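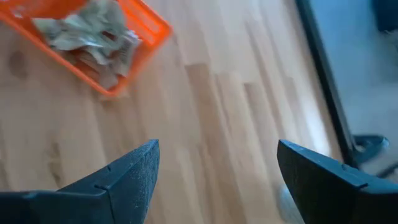

One packing plant manager wrote back after the trial that her crew had stopped saving wrappers for the end of the shift, and that the tables were clear by lunch for the first time since she took the job. Similar remarks came in from other sites that tried the new sorting routine from Gruvevetti, a supplier of worktables, baskets and small storage for kitchens and packing rooms.

Sun 8 March

Gruvevetti Opens Wrapper Basket Program to All Customers

Gruvevetti said today that its tabletop wrapper program is open to every customer on its list. Until now it had been limited to 57 trial sites.

The program covers thin packaging, the kind that slides off a table or blows under it when a door opens. Each work table gets one open basket. Wrappers go in as items are unpacked, and the basket is emptied into a larger collection bin at the end of each shift or when it is full. Hard plastic, cardboard and food scraps stay out.

Customers can join under one of two plans. The Cason plan is for single rooms such as a school kitchen or a church pantry and comes with baskets only. The Arthur plan is for larger sites and adds the collection bins and a pickup every 30 days. Sites on the Cason plan bring their wrappers to a drop-off point themselves.

Collected material goes to Lasus, a sorting firm that separates foil from plain plastic film. Lasus asks that wrappers be empty. They do not need to be flattened or folded, and crumpled ones are accepted. Wrappers with liquid still in them should go in the regular trash.

During the trial, sites sent in 3,000 pounds of wrappers. Of the 57 sites, 41 have already signed up to continue. Most of the others asked for a smaller basket, and Gruvevetti expects to have one ready in July.

There is no sign-up fee for the Cason plan. Pricing for the Arthur plan depends on the number of tables and the distance to the nearest pickup route. Current customers can add either plan to their next order. Replacement baskets are sold one at a time.

A printed table card listing what goes in the basket ships with both plans. Extra cards are free on request.

Media and customer questions: Gruvevetti press desk, weekdays during business hours.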